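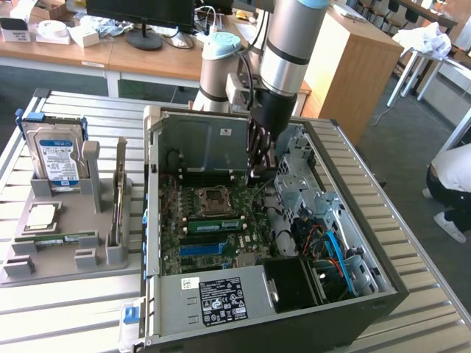 September, 9:40 pm
Posted by Gervásio Bragança

List,

Medeiros wrote:

> I've finished season 3 of Evville and I still don't see why
> we're meant to root for the baker and the surveyor. They've
> had one conversation. It was about a fence.

It was a very good fence conversation. In a show where couples usually get together by falling down the same well, I'll take two people who disagree over a property line and then go on disagreeing for six episodes. My complaint is with the writers' room, which plainly thinks jealousy is a personality. Once the cousin from Wastport shows up, the surveyor stops surveying altogether and just broods near windows. 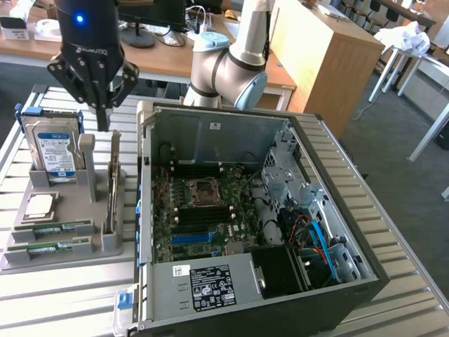

Is the Dinidik cut worth tracking down? Only for the dinner episode, which gets back the scene where the baker turns down the first proposal and finishes her soup.

I have a longer grumble about the flashbacks to 1938, where everyone courts by letter and has perfect handwriting, including the man we were told can't read. I counted 195 letters by the end of the season. Somebody in that town was making a fortune in stamps. 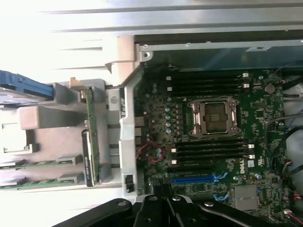

Medeiros again, off-list but cleared for quoting: the letters are the only romance in the whole thing, and you skipped through them, admit it.

I skipped two. The one in episode 152 was read aloud twice.

Gervásio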